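Droddale word list

Hello! I'm Phyllis Gosling, and this is my collection of dialect words from Droddale, the valley where I grew up. My gran said "mament" for a very short while (as in "sit down a mament"), and I started writing things down so they wouldn't slip away. It has grown a bit since then – there are now 1,593 entries, and I'm still finding scraps of paper in coat pockets.

What's in it

One plain text file, words.txt, with a line for each entry: the word, what it means, who I heard it from and which end of the valley they lived. Of these, 414 have a sample sentence too. Sekar Sumampouw typed up over 200 of them from my dreadful handwriting, bless him!
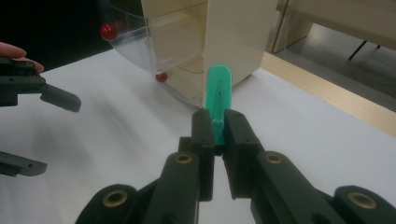
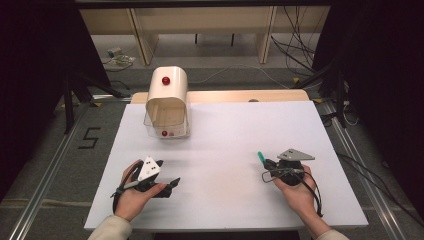
Spelling

I've spelt things as they sound to me, which Séverine Leclerc tells me is very naughty. Where two spellings seemed equally good I kept both, with a slash between them. The six words marked with a star are ones I've only ever heard once.

Using it

Help yourself, for anything you like. If you spot a mistake, or your family said it differently, do write to me – I'd love to hear. Weidong Ding is sorting out the farming words next, and I'll add those in April.

Last changed 20/01/2018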